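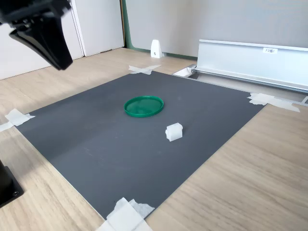
A dark gray work mat taped down near its corners on a light wooden surface.

Work mat

A work mat is a flat sheet laid over a floor or bench to mark out a place for small jobs and to spare the surface underneath. It's a wonderfully simple thing! Gray is a favorite, as small parts show up well against it, and a dull finish keeps glare down. Many people hold theirs in place with masking tape, a habit Howard Marsden championed in his Pullville workshop (he went through 20 rolls one March). Old tape should be peeled slowly, at a low angle.

See also: Drawer liner, Masking tape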